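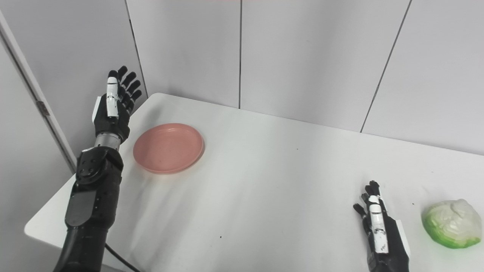
Womgate revisa a la baja el precio de venta recomendado de su teléfono Rowlands e incorpora al catálogo la variante Rowlands N, con mayor capacidad de almacenamiento. El modelo básico pasa a costar 104 euros, impuestos incluidos, en todos los canales de distribución autorizados. La variante N mantiene el precio anunciado en abril. Ambos terminales comparten procesador, pantalla y módulo de radio, y se diferencian en la memoria interna y en el acabado exterior. El del modelo básico es negro, con marco metálico plateado. El de la variante N es gris en todas sus piezas, incluida la bandeja de la tarjeta SIM.

La nueva tarifa se aplica a los pedidos registrados a partir de la publicación de esta nota. Los distribuidores con existencias adquiridas a la tarifa anterior podrán solicitar el abono de la diferencia a través del portal de socios, indicando el número de serie de cada unidad. No se admitirán solicitudes de unidades ya activadas. El abono se hará efectivo en la factura siguiente y no podrá canjearse por material promocional ni por accesorios.

El Rowlands se suministra con dos ranuras para tarjeta SIM y batería no extraíble. El cargador no se incluye en la caja. El terminal admite carga por cable mediante conector USB-C y no dispone de carga inalámbrica. La garantía comercial cubre la placa base, la pantalla y el conector de carga durante 3 años; la batería queda sujeta a las condiciones particulares que figuran en la documentación del producto.
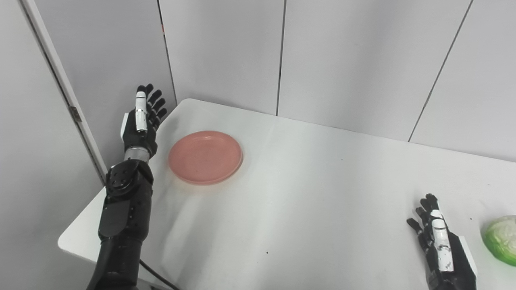 En cuanto al software, los dos modelos reciben desde hoy la versión 2 de la interfaz Zallmont. La actualización modifica la gestión de procesos en segundo plano, corrige un error en el cambio automático entre redes wifi y permite desinstalar hasta siete aplicaciones que antes estaban integradas en la partición del sistema. La descarga se ofrece por fases según el operador. Los terminales adquiridos libres la recibirán en primer lugar. Se recomienda realizar una copia de seguridad antes de la instalación, dado que la vuelta a la versión anterior requiere el borrado completo de los datos de usuario.

«La revisión de tarifa responde a un menor coste del módulo de memoria y no altera la configuración del terminal», señala Ah-rin Jeon, directora de producto de Womgate. «Las unidades fabricadas antes y después del cambio llevan los mismos componentes y la misma referencia de modelo».

La variante N estará disponible primero en la tienda de Womgate en Toltville y en la tienda en línea de la compañía. La distribución a terceros comenzará una vez completada la homologación con los operadores pendientes, para la que no se ha fijado fecha. Las fundas y los protectores de pantalla del modelo básico son compatibles con la variante N, ya que las dimensiones exteriores y la posición de los botones coinciden. Los soportes para vehículo no han cambiado de referencia.

Las fichas técnicas y la tarifa completa pueden solicitarse al departamento de comunicación de Womgate, Toltville. Los precios indicados no incluyen gastos de envío y pueden variar en territorios con un régimen fiscal distinto.

Última actualización: 21 de junio de 2025
Compartido 104 veces
3 comentarios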